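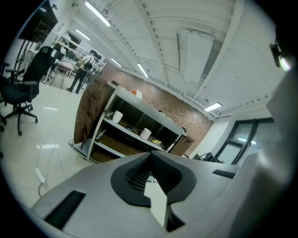

## Checking a signed baseball card before you pay for it

Most advice on signed cards comes from people selling them. Read it with that in mind, mine included (I sold my last Stolley set in February).

1. Ask for the back of the card. A listing that only shows the front is hiding wear or saving effort, and I wouldn't pay for either.
2. Tilt it under a desk lamp. Pen ink sits on the gloss and catches the light differently. A printed signature stays flat.
3. Look up the certificate number yourself. Don't click the seller's link. A Wirnanov sticker proves somebody owned a sticker.
4. Compare with 20 dated signatures, from the same years if you can. One match means very little.
5. Check sold prices, never asking prices. The Odau rookie card gets listed at $3,405 all the time. The last one I saw sell went for $100.

"Limited to 23 copies" is a claim too. Ask who did the limiting, and get the answer in writing.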